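Right arm drops out partway through a fold, left arm keeps going – what am I missing?

Posted in Home & Hobby Robotics > Faults and Safety

tinbucket_ray
Member, 53 posts

Hi all. I've got a two-arm table setup that folds shirts, and for most of this year it's been a pretty well-behaved thing. I switched the arms over to the Bukon controller in December and that's when the trouble began, though I can't swear the two are connected.

What happens is this. The arms start a fold, everything moves the way it should, and then the right arm just lets go. No beep, no error light. The joints go soft and the arm sags down onto the table. Meanwhile the left arm has no clue that anything is wrong and carries on with its half of the fold. Twice now it has dragged the shirt across and bumped into the right arm while it was lying there. The second bump was hard enough to bend a finger, and I was reaching in to catch the arm at the time, so I got a good whack on the knuckles too. Nothing broken, but it got my attention.

Stuff I've tried so far:

Swapped the right arm's data cable for a new one. Same thing.

Slowed everything to 40 percent speed. It goes longer between failures but it still fails.

Turned off the grip force limit (I know, I know) and turned it back on again. No difference.

Looked through the log. The only thing I can find is a line saying "bus timeout 1,325" right before the arm goes limp, and the Bukon manual has nothing on that at all. I don't know if the number is a code or a time or what.

It failed 6 times last month. It's almost always during the part where the right arm is lifting or reaching a long way, and hardly ever when it's working close in. I run both arms off one supply, the one that came in the Rarnex kit, with the power going to the left arm first and then on to the right.

So two things I'd like to know. Is this power or is this software? And how do I get the left arm to stop when the right one quits? That second one bothers me more, to be honest. I don't want to put my hands anywhere near it right now.

Pesonen
Regular

Power, almost for sure. You've told us yourself – it quits on the long reaches, and slowing it down helps. A stretched-out arm has to work its shoulder motor a lot harder, and if the supply is already feeding the left arm first, the right one gets whatever voltage is left at the end of the chain. When it dips low enough the motors stop answering, the controller gives up waiting, and you get your timeout line. I wouldn't worry too much about what the number means.

Put a meter on the power plug at the right arm's base, not at the supply, and watch it during a big lift. Keep the cable well out of the way and stand back while you do it. A cheap meter may miss a quick dip, so set it to hold the minimum if it can do that. If you see a drop, give each arm its own supply. I did that on mine and haven't had a limp arm from it again, but I did have a loose crimp before that which looked exactly the same, so wiggle-test your plugs too (with the power off!).

On the left arm carrying on, that's a setting problem and it's the part I'd fix before running even one more shirt. Most of these controllers treat each arm as its own thing. You want one stop that covers both. Look for something like "group fault" or "linked stop" in the menu. And get a real stop button wired into the power for both arms, somewhere you can hit it without leaning across the table. Remember that cutting power means the arms will drop, so don't put it where you'd be underneath them.

Please don't try to catch a falling arm again. Let it fall. Fingers for grippers are cheap.

butero_fan
New member

had something like this, reinstalled everything and it went away. maybe try that? also check if there is an update for the Bukon, I think there was one

low_gear_lou
Regular

I'm mostly with the power theory, but don't rule out the cable getting pulled. I had a arm that only cut out on the far reach, and I went through two supplies before I found that the wire inside the sleeve was cracked right where it leaves the base. You changed the data cable but you didn't say anything about the power one. Swap that before you spend money.

The other thing to look at is where each arm is during the fold. On shirts, the two of them can be a long way apart at one point and then working right up close to the same piece of cloth. If one goes dead in the close part, you have next to no room before the other one hits it. I ended up adding a check before every move: both arms have to report in, and if either one is silent, both hold still. It makes the whole thing a bit slower and I don't care.

Shirt work on a two-arm table, so you can see how the spacing changes:

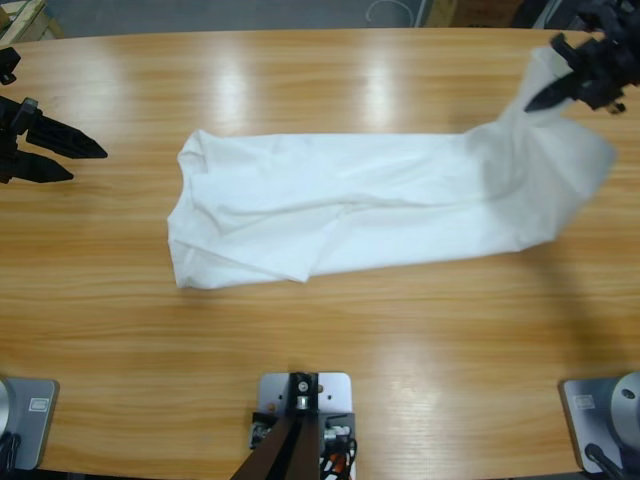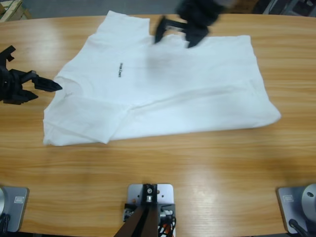
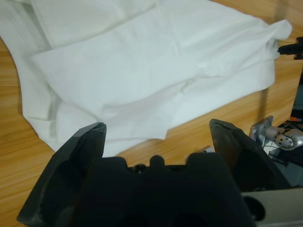
tinbucket_ray
Okay, I hadn't thought about the power cable at all, and it's the original one from the kit. I'm going to swap that first and then do the meter test with the minimum hold on. I found "linked stop" in the Bukon menu, by the way. It was two screens down under network settings, of all places, and it was off. It's on now, but I'm leaving both arms unplugged until the stop button gets here. Does the hold-still check need to run on the controller itself, or can I do it from the laptop?

low_gear_lou
Controller if it'll let you. Mine was on the laptop at first and when the laptop froze, so did the check.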